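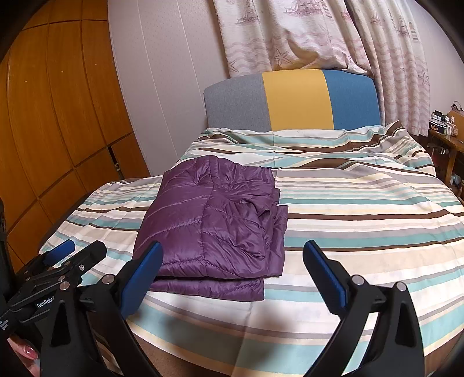
Essais de matériel – Préhension et maintenance

Pince portative à mors parallélogramme : réglage, entretien et remise en état après un cycle complet d'utilisation textile

Le service d'évaluation de Cullholm a conduit, de novembre à la fin de l'hiver, l'examen d'une paire de pinces portatives destinées à l'enregistrement de gestes de manipulation. Le présent compte rendu porte sur la mise en service, les opérations courantes d'entretien et les réparations effectuées. Les qualités du logiciel d'acquisition font l'objet d'un avis distinct, rédigé par Mme Marcela Danko.

L'évaluation a totalisé 2953 cycles d'ouverture et de fermeture, répartis sur 33 séances. Les essais ont été réalisés exclusivement sur des articles souples : vêtements matelassés, draps, serviettes. Ce choix répond à la demande de l'établissement de Sangkhawat, qui envisage d'équiper son atelier de pliage et souhaitait connaître la charge de maintenance à prévoir pour chaque poste.

Mise en service

Les deux pinces sont livrées montées. L'opérateur procède à la pose des patins, au contrôle du parallélisme des doigts et à l'étalonnage de l'ouverture. La première installation a demandé 44 minutes à M. Volodymyr Moroz, qui ne connaissait pas le matériel. La notice est claire dans sa partie mécanique. Elle l'est beaucoup moins pour l'étalonnage : la position de référence y est désignée par deux termes différents d'un chapitre à l'autre, et il a fallu solliciter l'assistance pour lever l'ambiguïté. La réponse est parvenue le jeudi suivant, accompagnée d'un schéma corrigé que l'on souhaiterait voir intégré à la prochaine édition.

Le parallélisme se vérifie doigts fermés sur une cale, puis en pleine ouverture. Un écart à ce second contrôle provient presque toujours d'un axe serré trop fortement. Il convient alors de desserrer les deux côtés, de manœuvrer le mécanisme plusieurs fois à vide et de reprendre le serrage en alternance.

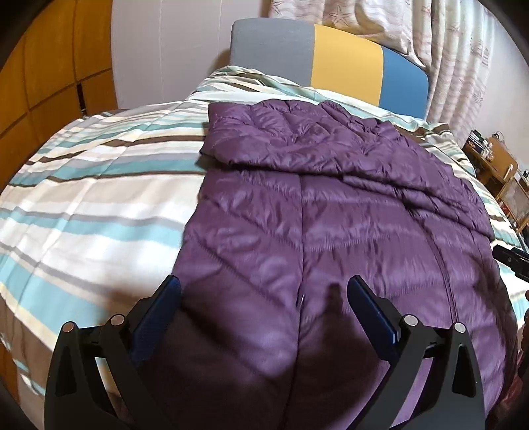
Le contrôle des articulations constitue l'opération la plus fréquente du plan d'entretien, et son résultat conditionne la répétabilité de la prise. Il s'effectue avant chaque séance, à la main, en cherchant un jeu latéral au niveau de chaque pivot. Les axes métalliques ronds restent visibles mors ouverts, y compris lorsque l'outil est déjà présenté au-dessus du vêtement violet, et l'opérateur peut donc les inspecter du regard sans quitter son poste. Les évidements des bras facilitent par ailleurs le passage d'un pinceau sec. Nous recommandons de ne pas employer d'air comprimé, qui repousse les fibres vers l'intérieur des articulations.

Patins et consommables

Les patins bleus sont les seules pièces dont l'usure s'est révélée notable. Sur les tissus matelassés brillants, l'adhérence diminue progressivement, puis de manière nette ; le remplacement a été décidé au bout de 544 cycles pour le premier jeu. Un nettoyage au chiffon légèrement humide, suivi d'un séchage complet, redonne une partie de l'accroche mais ne dispense pas du changement. L'opération est simple, à condition de retirer tout résidu de colle avant la pose. Mme Blažena Šťastný a relevé qu'un patin posé légèrement de biais suffisait à faire pivoter un pli au moment de la prise.

Les patins de rechange ont été fournis par la société Calgate, dans un délai satisfaisant. Leur conditionnement à l'unité est en revanche peu adapté à un atelier, où les remplacements se font par paires.

Réparations

Deux interventions ont été nécessaires. La première a concerné une vis desserrée sur la pince gauche, remise en place avec un frein-filet faible. La seconde, plus longue, a consisté à remplacer un axe marqué après une chute. M. Kazimír Kratochvíl a dû déposer l'ensemble du bras extérieur pour y accéder, et l'étalonnage a été intégralement repris au remontage. Un accès direct à cet axe réduirait sensiblement l'immobilisation.

Avis du service

Le matériel est jugé apte à un usage régulier sur textiles, sous réserve d'un contrôle des pivots avant chaque séance et d'un stock permanent de patins. L'avis est favorable pour Sangkhawat. Il est réservé pour le site de Sirau, qui ne dispose pas de personnel formé au démontage des bras et devrait retourner les pinces à chaque remplacement d'axe.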